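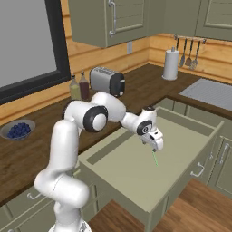 Stumby Counter Oil, 30 oz can

I started mixing this stuff because I was sick of countertop oils that stay sticky for a week. Stumby is thin, it smells faintly of orange, and you can wipe it on with an old T-shirt. Two coats on a new top, one coat after that whenever the wood looks thirsty – mine gets one every January, when the heating has been on for ages.

Give it 4 hours between coats and leave it overnight before you put anything heavy back. Buff off whatever hasn't soaked in, or you'll get shiny patches (ask me how I know!).
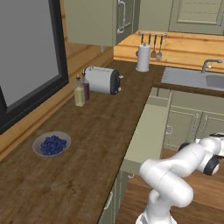 Wood countertop with a bowl of blueberries, two glass bottles, toaster and paper towels.

Works on oak, walnut, beech and butcher block. Please don't use it over varnish, it just sits there. Lay used rags out flat outdoors to dry, never in a heap, as oily rags can heat up and catch fire.

One can is $52 and shipping is free. Edit Szénási packs the orders and she's quick. If you want it tinted, Haslam is the darker version, same price, same can – write to me first and I'll send a dab on a scrap of oak.

Marisa Marchetti, Bremine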